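Andano says its new green drink will keep you full until lunch. The company tested it on 50 people in the town of Pallow, for 2 weeks, and paid all of them.

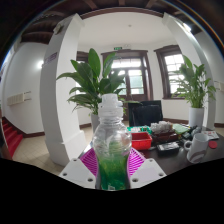

FOOD AND DRINK

January 16, 2018 – The drink goes on sale this month in Isia, where shops have ordered 1,777 bottles. Andano has not said what the test group ate for breakfast, or whether anyone dropped out. It calls the results "very strong" – but has yet to publish them. A spokesperson said a full report would follow.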